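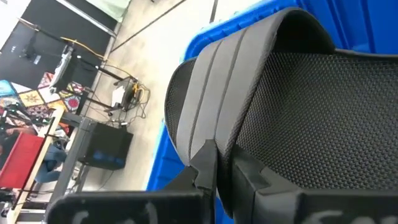
Onent support replied that the order was still showing as "awaiting stock" on their side, and asked whether the shop had changed its location settings recently.

Ticket status: Closed
Product: Onent inventory sync, store plug-in
Store: Cetberg, bags and outdoor goods
Opened: 28 January 2023
Priority: Normal

Original report

Items that we have in stock are listed as sold out on our web store. The count in Onent is right. The count in the store admin page is zero. It started after the overnight sync and affects 144 products, all of them in the bags category. Shoes, tents and cookware are fine.

One customer order went through before the listing changed and is now stuck. We can't mark it as shipped because the store says there is nothing to ship.

Steps already tried:
Ran a manual sync from the plug-in page. It finished with no errors and changed nothing.
Logged out and back in.
Edited one product by hand and set the stock to 2. It went back to zero after the next sync.

Reply from support

Please send the sync log and a screenshot of the Locations tab. Also let us know if you use a separate plug-in for shipping labels. Please don't edit any more stock by hand until we have looked at the log, as manual edits can hide the first error.

Customer update

Log attached. We do use a label plug-in, Berrada, and have had it for over 2 years without trouble. It updated itself the same night. I have switched it off for now and run the sync again. Same result, so I don't think it is the cause, but I have left it off.

On the Locations tab there are two entries, "Main" and "Main (old)". I don't remember making the second one. It can't be deleted. The button is gray.

Reply from support

Thank you. The log shows this line for each of the affected products:

WARN location mismatch, item skipped, quantity defaulted to 0

The bags category is tied to "Main (old)". The rest of your catalog is tied to "Main". When a location is renamed and saved while a sync is running, the plug-in can keep both versions. Items assigned to the old one are skipped, and the store shows zero for them. Because a skipped item is logged as a warning, the sync still reports success.

To fix it:
1. Turn off the automatic sync.
2. Go to Categories, then Bags, then Edit.
3. Change the stock location to "Main" and save.
4. Open Tools and choose Rebuild Stock Table. Leave the page open until it finishes.
5. Run one manual sync.
6. Check a few products in the store, then turn the automatic sync back on.

Customer update

Steps 1 to 3 worked. Step 4 stopped partway with this message:

Error 400: bad request, field "location_id" is empty

I tried it twice with the same result. The store still shows zero.

Reply from support

That error comes up when a draft product has no location at all. Go to Products, filter by Draft, and sort by Location. Anything with a blank in that column needs to be set to "Main" or removed. Then repeat from step 4.

Customer update

Found 2 drafts with no location, both left over from a Citance import we gave up on in May. Deleted them. The rebuild went through and the manual sync after it was clean, with no warnings in the log. Bags are showing the right stock again. The stuck order can now be marked as shipped.

"Main (old)" is still in the list but the delete button works now. Is it safe to remove?

Reply from support

Yes, as long as the Items column next to it says none. Berrada can be switched back on as well. The missing warning on the sync page has been passed to the plug-in team as a separate issue.

Customer update

Removed, and labels are printing. You can close this.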